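Edge-glued worktop

An edge-glued worktop, also called a block worktop or stave worktop, is a flat panel made by gluing narrow lengths of solid timber side by side. It is used for kitchen counters, benches and tables. The separate lengths are known as staves. Panels made from full-length staves differ from finger-jointed panels, in which short pieces are first joined end to end.

Construction

Staves are sawn from kiln-dried boards, planed on four sides and sorted by colour and grain. Common timbers are beech, oak, ash, maple and birch. The staves are laid with the growth rings of neighbouring pieces facing in different directions, so that the tendency of each one to cup is partly balanced by the next. Glue is spread on the edges and the panel is held in a clamp press until the glue has set. It is then passed through a wide-belt sander and trimmed to size.

Narrow staves give a more stable panel but need more glue lines and more machine time. Wide staves show more of the grain and are often preferred for tables, where the underside can be fitted with slotted steel bars to keep the top flat.

Movement

Wood takes up and gives off moisture with the air around it. The resulting change in size is small along the grain and much larger across it, so a worktop moves mainly in its width. Fixings to the cabinet or frame below must allow for this. Slotted brackets are usual – plain screws driven through tight holes can cause the panel to split along a stave. A gap of 8 mm is commonly left at a wall and covered by an upstand or a strip of tile.

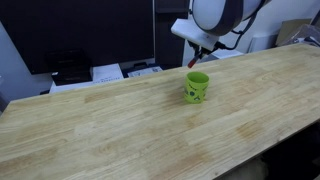 Finishes

Oil finishes soak into the surface and are renewed by the user. Several thin coats are applied before first use, with further coats whenever water no longer beads on the wood. Hard-wax oil leaves a thin film as well as soaking in, and needs less frequent care. Varnish and lacquer form a thicker film that resists spills, but damage to the film cannot easily be patched and normally requires the whole top to be sanded back.

End grain takes up water far faster than face grain. The cut edges around a sink or hob opening are therefore sealed separately, usually before the panel is fitted.

Staining and repair

Pale timbers show marks more readily than dark ones. Iron left in contact with damp oak produces a blue-black stain, caused by a reaction with tannins in the wood, which can often be removed with oxalic acid. Tea, coffee and red wine leave brown or purple marks that may be reduced by sanding. White rings in a varnished surface usually show moisture held in the film and not in the timber.

A trial by Stanisława Wasilewska at the Tondley joinery school compared 291 oiled and varnished samples in daily use. Oiled samples marked sooner, but took less time to restore.

See also

Finger joint
Chopping block
Plardale bench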